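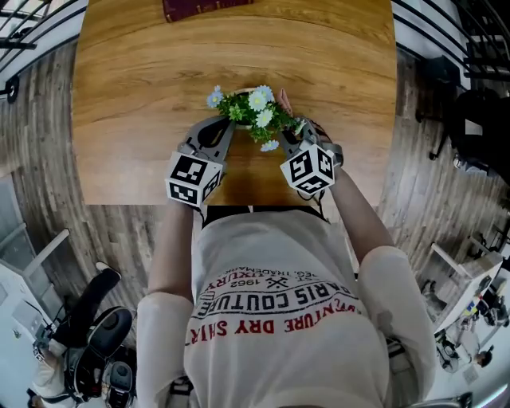 **Skostley Institute, Robotics Teaching Group** | Handout 4: Collecting demonstrations with hand-held grippers

Notes by Kekeli Mahama, revised in May. Read before the first collection block.

### 4.1 Why hand-held

Teleoperating an arm is slow, and the operator's corrections for lag end up in the data. With a gripper in each hand, the demonstrator works at close to normal speed. The cost is that pose must be recovered separately. Marker cubes fixed to the grippers give the head camera a reference for each hand – keep them facing up where the task allows.

### 4.2 The Nistdale set

The set holds 1,078 episodes of two-handed tabletop handling. Of these, 140 use a potted plant. Foliage is a useful hard case: leaves differ in colour and shape, overlap one another, and hide the contact points on the pot.

The policy is trained on the gripper views. The head view is used for pose recovery and for checking labels.
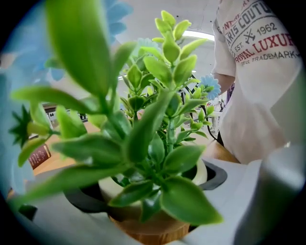
*Fig. 4.2. Gripper view, artificial plant. The leaves cover part of the rim.*

### 4.3 Procedure

1. Start recording before either gripper moves.
2. Grasp the pot, never the foliage.
3. Complete the motion without pausing to inspect it.
4. Release fully, withdraw both grippers, then stop recording.
5. Vary the starting position of the pot between episodes.

Abandoned grasps are kept and tagged `partial`. Do not delete them.

### 4.4 Assignment

Collect 12 episodes per pair and upload them to Mistier. Episodes shorter than 300 time steps will be rejected at import. Report the number tagged `partial` and the behaviour that led to each tag. Questions on pose recovery go to Yaw Odoi.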